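27 January 2001
Darkow workshop, bench notes

Green glass on the white table again today, and I still love how pale it goes when the light gets into it! 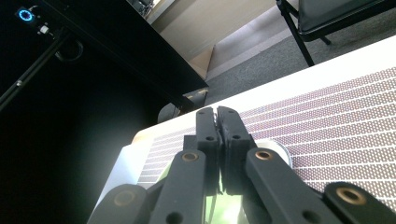 Saha wants to know whether the edges get finished before or after the green pieces are sorted, and could we please settle it this time. Fair enough. Before, I think — I sorted first on the last batch and ended up handling everything twice (and muddling two trays while I was at it).

So, edges: started on the 60 grit, far too rough, went up to 800 and it came out silky. Took some 59 minutes all told, with a tea break in there. Changed the water 3 times. The Halau pads are wearing thin at the corners, need to order more before May or we'll be stuck halfway through the Skarketon lot.

Tried the green against white and against the gray board. White wins by a mile, every little chip shows up.

Still to do: wipe down the table, find the lid for the polish, relabel the trays — the old tape has gone gummy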